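Progress report on the fit-out of the upper level, Briem office
Submitted to the Plasum workplace fund, Thu 23 May

Summary

We thank the fund for its support and for its patience with our last report, which arrived later than agreed. The work on the open office and the upper level is now mostly finished. The money spent in this period is 2,541 dollars, and the details are in the section on costs. Two points are still open, the acoustics and the stair lighting, and I explain them below.

Lighting and ceiling

In the first plan we wanted to hang the same lamps everywhere. After the visit of the electrician from Lirnel we changed this. The white beam divides the ceiling into a lower part and a higher part, and one type of lamp could not serve both well. The dome-shaped pendants are now on the lower side, where people wanted a softer light, and the rectangular fluorescent fixtures remain on the higher side. We kept the old fixtures because they are in good condition, and this saved us 200 dollars compared with the budget.

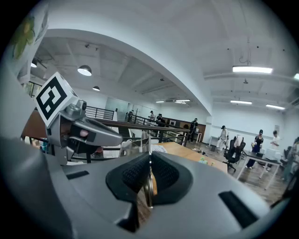 The staff had different opinions about the pendants at the beginning. Some colleagues found them too decorative for an office. After two weeks the complaints stopped, and now the lower side is the part people choose first when they come in the morning. We did not paint the beam in another color, although this was suggested in November. White was the cheaper choice, and I also think it is the better one.

One small matter remains here. Lirnel will come again to check the wiring on the higher side and to tidy any cables that are still hanging. This visit is already paid.

Upper level and long table

The long wooden table stands near the railing, and it has become the place where people read the newspaper, eat something or sit for a short meeting. We did not plan it so. In the application we described it as a work table for project groups, and I would like to correct this description, if the fund permits. The honey color of the wood goes well with the brown handrail, and it makes the room more friendly.

We asked Werkine to inspect the balcony railing before we allowed regular use of the upper level. Their report was positive. They recommended only that the table should not be moved closer to the edge, and we follow this advice.

The open connection to the lower floor has a good side and a difficult side. One can look down to the desks and speak with colleagues without using the stairs. But the sound travels also, and a phone call at the table can be heard below. For the moment we ask people to make long calls elsewhere. 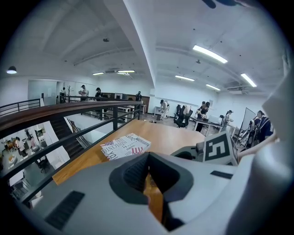 Costs in this period

Pendant lamps and installation by Lirnel: 1,480 dollars
Long table, with delivery: 821 dollars
Inspection of the railing by Werkine: 200 dollars
Small materials: 40 dollars
Total: 2,541 dollars

Next steps

We will ask for 2 offers for acoustic panels and send them to the fund before we order anything. The lighting of the stairs should be a little stronger in the evening — the treads are dark and the last step is not easy to see in winter. We would like to use the 200 dollars saved on the fixtures for this purpose, and we kindly ask for your written agreement.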